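The hedge that ate October

Every gardener has one plant they bought out of optimism, and mine was a hedge. It arrived as 100 bare sticks in a damp sack from a nursery in Gerkholm, with a leaflet promising "a dense screen in five years". That was nine years ago. I can still see the neighbours, and they can see me.

The leaflet was written, I suspect, by someone who lives in a flat. It said to plant in October, when the soil is warm and the gardener is free. In Flatatstead the soil in October is a kind of pudding, and I spent two weekends on my knees in it, pushing in sticks and losing a glove.

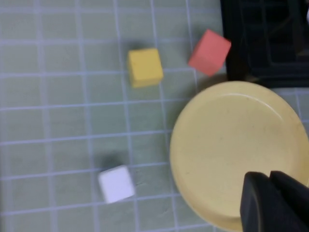
Beech is what I chose, on the grounds that everyone in the village had it and theirs looked fine. Theirs had also been planted by somebody's grandfather. A young beech hedge sulks for two summers, puts on a spurt in the third and then gets eaten by whatever is passing. I fed it and mulched it, and one dry June I carried it bathwater, bucket by bucket, in my slippers.

The people at Jarivdale, who have almost 833 yards of hedge and look down on mine kindly, told me to cut it back hard. I thought this was spite. I did it anyway, a third off the lot, and the following year it finally thickened at the bottom.
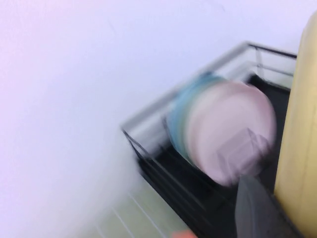
When should a new beech hedge get its first proper trim?

Late summer of its second year is soon enough, once any birds have finished nesting, and go lightly on the top until it reaches the height you want.

I am now told that yew would have been better. The sack is still in the shed.

Comments

mudlark: Ours took eleven years. Buy a fence.

Eskola Allotments: Hornbeam for wet clay, every time.

pruneface: Did you ever find the glove?

Contact us | © Flatatstead Magazine | Back to top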